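Cordero water utility to switch to monthly meter readings in July

Households move off the estimated bill; paper statements stay available on request
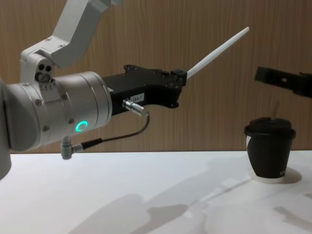
CORDERO – Residential water customers will be billed on actual monthly readings starting in July, ending a system under which most bills were based on estimates and corrected twice a year. The utility confirmed the change in a notice sent to account holders and posted at its front counter.

Under the current arrangement, a reader visits each property every 6 months. Bills issued between visits are calculated from the same period in the previous year, adjusted for the number of days in the billing cycle. When the actual reading comes in, the difference is added to or subtracted from the next bill. Customers whose use has changed sharply between visits can see a large correction on a single statement.

The new procedure replaces the estimate with a reading sent by a radio unit attached to the existing meter. The unit, sold under the name Cinia, records the register value once a day and transmits it at night. The meter body itself is not changed, and the water supply does not have to be shut off during installation unless the meter is found to be damaged.

Edin Radulović, the utility's metering supervisor, said installation has been completed in the Lava district and on the streets north of the rail line. Crews are now working through the older neighborhoods, where many meters sit in pits below the sidewalk.

"The pits are the slow part," Radulović said. "A signal from under an iron lid is weak. In those locations we are fitting a composite lid, and the antenna goes through it. That has to be scheduled separately from the unit."

Properties without a working unit by the start of the July cycle will continue to receive estimated bills until the installation is complete. Those bills will be marked with the letter E next to the consumption figure, as they are now.

Rates are not affected. The charge per unit of water and the fixed service charge both remain at the level set in the last rate schedule. The total on a given bill may still rise or fall, as summer use will be charged in the months when it occurs. Customers who water lawns or fill pools should expect higher statements in the warm season and lower ones in winter. Those who prefer a level amount can enroll in the budget plan, which divides expected annual use into equal payments and is reviewed every 4 months.

The utility will also begin sending leak notices. The billing software flags an account when the daily readings show continuous flow over a set period, and a letter or text message is generated the next working day. The threshold is 10 days of unbroken flow for residential accounts. A shorter threshold was tested in the Lava district and produced too many notices for properties with drip irrigation.

A notice does not mean that a leak has been confirmed. Customers who receive one are asked to close all fixtures, read the meter, wait 2 hours without using water, and read it again. If the register has moved, the flow is somewhere between the meter and the fixtures and repair is the responsibility of the property owner. Leaks on the street side of the meter should be reported to the utility and are repaired at its expense.

Jarrah Hollis, who manages several rental buildings near the center of town, said the main benefit for landlords would be at the change of tenancy. A final reading now requires an appointment, and the visit often falls several days after the tenant has left.

"We end up splitting the bill by the calendar and hoping both sides accept it," Hollis said. "With a daily figure, there is a number for the move-out date. I would have liked to see it on the website and not have to phone for it, but it is an improvement."

Online access to daily values is planned for a later stage, according to Radulović. Until then, account holders can request a reading for any date after their unit was installed by calling the billing office. The account number and the service address are required. There is no fee for the request.

Some residents have asked what information the units send. The notice states that each transmission contains the unit's serial number, the register value, and a battery status code. Names and addresses are not part of the signal and are matched to the serial number only in the billing system. Readings are kept for the period required for billing disputes and then deleted.

Customers may decline the unit. In that case a reader will continue to visit, and a manual reading charge will be added to the service charge. The amount has not been published – the utility said it will appear in the revised fee schedule before the July cycle begins. Anyone who wishes to decline must do so in writing, and the choice can be reversed later without cost.

The format of the bill will change as well. The new statement shows the opening and closing register values, the consumption for the month, and a bar chart of earlier months where actual readings are available. Customers who now receive paper bills do not need to take any action to keep them. The printed edition of the Kurier will carry a sample statement with each line explained.

Installers carry photo identification and do not collect payment or ask for bank details. Where the meter is indoors, the utility leaves a card proposing a time window, and almost all indoor visits are completed within one window. Residents are asked to clear access to the meter and keep pets in another room. Appointments can be moved by calling the number on the card before 4 p.m. on the preceding working day.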